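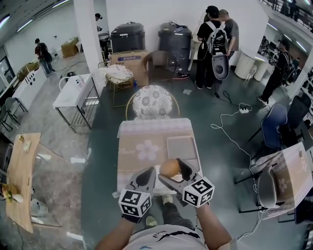 Small table with the pink flowered cloth, tray on the right, chair behind.

Re: [skerkeck-tenants] Switching the building to Doolan

Hemi Waaka wrote:
> Doolan came back with a price for the whole building: $2439 a year
> for laundry room service, against the $2898 we pay Dorkel now. They
> bring their own washers, same number as we have, and you pay with
> an app. They say Sarkulcombe switched in March and everyone there
> is happy. If I don't hear any objections I'll tell them yes.

Hemi, consider this an objection, or at least a request to slow down.

Who is "everyone" at Sarkulcombe? I know two people in that building and neither one was asked. One of them says the app charges her when she opens the door to add a sock. Maybe she's doing it wrong. I'd still like to hear from somebody other than the company selling the thing.

Then the price. I get a savings of $459 a year, fine. But your note doesn't say what a load costs, and that's the number that comes out of my pocket. Dorkel is slow and their guy never calls first, but a wash is a wash and I know what it costs me. If Doolan can raise the price per load whenever they like, the yearly figure doesn't mean much.

Other things I'd want in writing before anyone says yes:

How long is the contract? I heard 6 years from the people on the second floor, and 5 from you in the hallway.

What happens to the money sitting on our Dorkel cards? I have almost nothing on mine, but the families put a lot on at once.

What does a person do who doesn't own a smartphone? "Ask a neighbor" is what the brochure says. I read it twice.

I'm not in love with Dorkel. The dryer by the window has been eating quarters of an hour with no heat since before I moved in. But I have watched this building switch trash haulers and internet on the strength of a nice brochure — and we went back to the old trash people within a year.

Could you send the actual contract to the list? The whole thing, small print too.

Digby Rakena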